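Drustcombe drop-off site to split small electrical waste from June

Residents of Drustcombe and Wokley will be asked to separate small electrical items into two streams when they use the Ekdale Road drop-off site, under changes that take effect in June. Chargers, plug adapters, cables and power supplies without a battery will go into one container. Anything with a battery sealed inside it, including electric toothbrushes, cordless shavers and wireless speakers, will go into a second, fire-rated container kept under a separate roof.

The site currently accepts all small electrical items in a single open-top container, which is emptied on Monday by the contractor, Ong Recovery. Under the new arrangement the battery stream will be collected twice a week and the other stream once every two weeks.
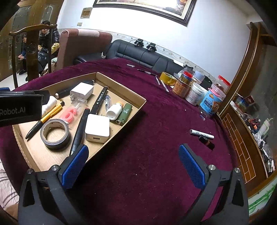
By Morven Mackay
Local Services | 3 min read

The change follows a review of incidents at the site over the past year. Site staff logged 23 heat or smoke events in the mixed container during that period, according to a summary released with the new rules. In 17 of them the source was traced to a lithium-ion cell that had been crushed or punctured under the weight of other items. None caused an injury. One closed the site for most of an afternoon while the container was flooded and its contents spread out on the concrete apron to cool.

Teresa Szulc, who manages the site, said the mixed container had been specified before battery-powered household goods made up a large part of the load.

"It was designed for toasters and lamps," Szulc said. "The container is six feet deep. An item at the bottom is carrying everything that comes in after it, and then the whole load gets compacted for transport."

The new battery container is 18 inches deep and lined with a mineral-based granulate. Items are laid in a single layer, covered with more granulate, and the layer is closed before the next one is started. A temperature probe at each corner reports to the site office and triggers an alarm at 140 degrees Fahrenheit. The container cannot be compacted and is moved only by flatbed.

Loose batteries are not part of the change. They will continue to go into the existing drums beside the site office, with the terminals taped. Car batteries are still accepted at the hazardous materials window only.

The remaining stream, which the rules refer to as "passive electrical," covers items that draw power from a wall outlet or from another device and store none of their own. Ong Recovery shreds this material and separates it into copper, steel, aluminum and mixed plastic. Plug adapters and chargers are the most common item in it by count but contribute little by weight. Cable is sorted by hand first, as long lengths wrap around the shredder shaft.

During a sampling exercise in the spring, staff at the sorting shed opened a selection of incoming loads and recorded what was in them. The sample came to 1,148 items, of which 89 contained a sealed battery that was not obvious from the outside. Musical greeting cards, light-up shoes and heated gloves were all in this group. Staff will have a printed list of such products at the gate, and items that cannot be identified will be treated as containing a battery.

Residents do not need to remove built-in batteries, and the rules advise against trying. Removable batteries should be taken out before the visit. Items should be brought in an open box or tray so that gate staff can see the contents without handling them — sealed bags will be turned back. Boxes will be returned to residents or placed in the cardboard bay.

Items with a swollen or leaking case, or any that feel warm, should be reported to staff from the vehicle and left where they are. A sand bucket and long-handled tongs will be kept at the gate for that purpose.

The limit of 10 small electrical items per visit stays in place for households. Businesses must continue to book and pay by weight, and from June they will need to declare battery-containing items on the booking form. Loads found to be wrongly declared will be charged at the battery rate in full.

Szulc said the site layout would change slightly to make room for the new container. Traffic will enter by the north gate, pass the electrical bays first and leave past the yard waste area. The cardboard bay moves to the spot now used for scrap metal, and scrap metal moves next to the weighbridge.

Opening hours are unchanged. The site will close at noon on the last Monday before the change so that the old container can be emptied and removed. Residents using the smaller Wokley collection point will see no new containers there, but staff will set battery items aside for transfer to Drustcombe.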